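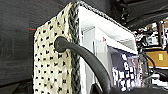 4.2 Does home advantage survive a shared venue?

Figure 3. Knitted cover with grey braided trim, close view.

Club volleyball is often said to reward the side playing at home, and the usual reasons given are crowd noise, travel and knowing the hall. We doubt that the first of these does much at the level we studied. The league records cover 200 matches between women's teams, and in most of them the scorers left the attendance box blank. Earlier writers have filled such gaps with the capacity of the hall. A hall that can seat 886 people tells us very little about how many turned up in February to watch the bottom two sides.

The Curuvthorpe and Plilstead clubs offer a better test, if a small one. For part of the period both played their home matches in the same hall, on the same court, with the same lighting and the same run-off behind the service line. When they met each other there, one was listed as the home side and the other as the visitor, yet neither had to learn the building. They met 14 times under this arrangement. If knowing the hall were the main cause, the listed home side should have gained nothing, and any gain left over would have to come from something else.

Bangera and Sezer argued in their earlier report that a gain was left over, and put it down to officials favouring the home side on close line calls. We are not persuaded. Their case rests on points awarded after a dispute, and the scoresheets do not record disputes in any regular way. Some scorers wrote a note in the margin whenever a captain spoke to the first referee, and others never did. Dursun, who went back through the same sheets for the present study, found that one scorer's handwriting accounted for nearly all of the notes. A pattern in one person's notes may well be a pattern in that person's habits.

We also looked at serving, where a home effect ought to show itself most plainly. The server acts alone, and the distance to the back wall differs a good deal from hall to hall. Players at the Kozan training camp told Işık that they served worse in halls with a short run-off, and we have no reason to think they were lying. Still, the service errors in our records do not follow run-off in any clear order. The two halls with the least space sit at opposite ends of the table. Players may remember the bad evenings and forget the ordinary ones.

One further point concerns the fixture list. Stronger teams were given more home matches late in the season, when weaker teams had lost players to exams and injury. Any count that lumps the whole season together will credit the hall with what the calendar did. Once we set aside the last 13 fixtures, the difference between home and away sides shrank, though it did not vanish. Ağca has suggested that rest between matches would explain the remainder. That may be so, but we could not check it, as the Lirnosora database gives the month of each fixture and leaves out the day. We return to the question of rest in Section 5, using the smaller set of matches for which the clubs kept their own diaries.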